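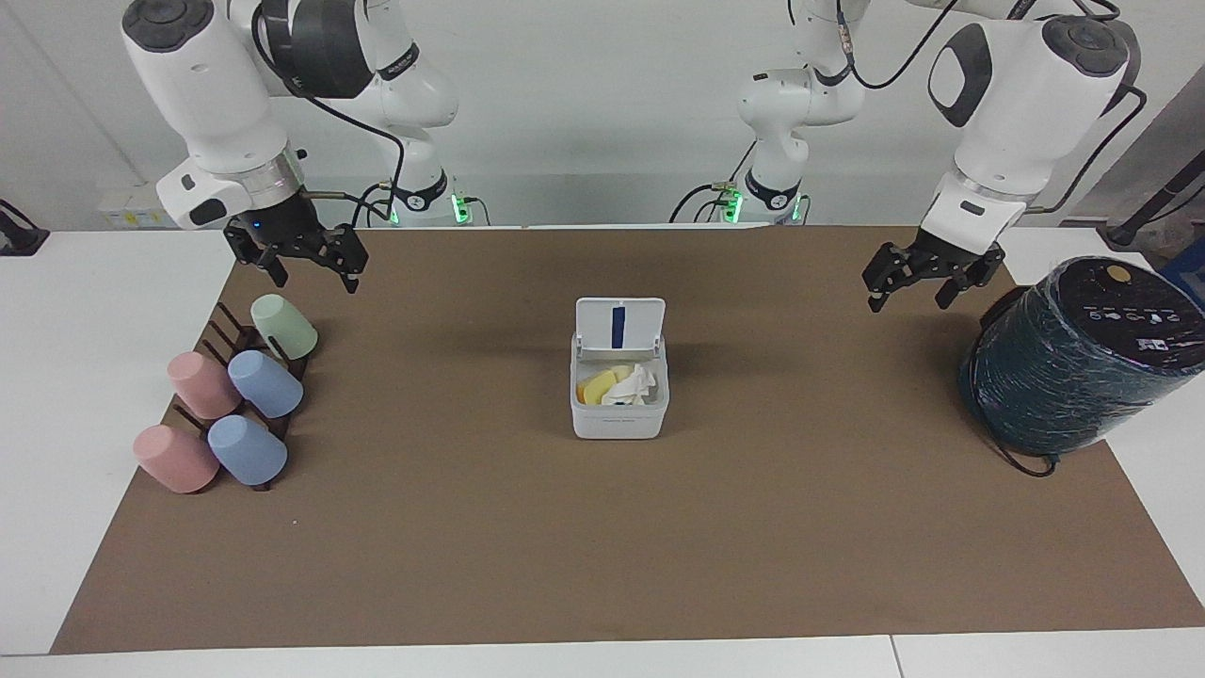

Both arms over the brown paper, cup rack at left.

Kamil Bednárik is talking before I've sat down. "Two arms, one table. Took me 4 weekends." He calls the build Filano, no idea why. Shared shop, back wall, rent paid thru February.

Hardest part? "Cables. Always cables."
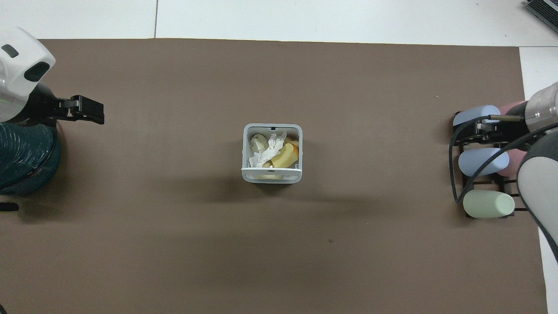 He wants both grippers sharing one job, a cup handed across. Not there yet. "Some 12 tries a night, then I go home." Adn the code? "Ugly. 707 lines, I'd rewrite half."

Next up is softer finger pads.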